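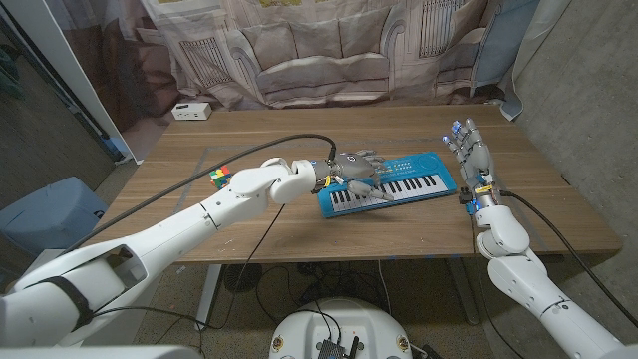

Two robot hands at a blue electronic keyboard, with a puzzle cube waiting its turn on the left.

The dishes can wait: Greltley robot goes to the piano first

Anyone hoping a machine will take over the laundry by Christmas may want to keep the basket handy. Greltley, which has spent the past year telling shop owners and tired parents that help is on the way, published its progress report on 27/10/2023, and the star of it is a toy keyboard.

The company says pressing a key is a fair stand-in for a lot of dull work. A finger that can find one key and leave its neighbor alone might someday manage a microwave button, a light switch or the till at a corner store. The report lists 12 chores in all, from folding a dish towel to restocking a shelf of canned soup, and is fairly frank about how they went.

Over 2,339 attempts were logged between May and the end of the summer. Pushing buttons did best. On its own table, with the thing to be pushed left where the software expected it, the robot hit the right one 521 times out of 564. Towels did a good deal worse, and the report describes the usual result as "compact," a word many teenagers could use about their own closets. 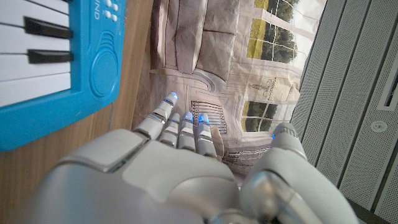 Four fingers and a thumb, each with a small blue light at the tip, and the keyboard off to the left.

Speed is the other sore point. The soup shelf took most of an afternoon, with a person standing by to pick up the cans. Greltley says the hands are quick enough and that the time goes into deciding what to do next – a complaint familiar to anyone who has shared a kitchen.

Azevedo, a small grocery chain that had talked of trying the machines in its stockrooms, now says it will look again next year. Its night crews will go on doing the shelves in the meantime. Kustitine, a rival that builds single-purpose towel folders, put out a two-line statement wishing everyone well.

The next report will cover wiping counters and loading a dishwasher, top rack only. Greltley has named the household version Arik, and has not set a price or a date for it. There are no plans to offer piano lessons.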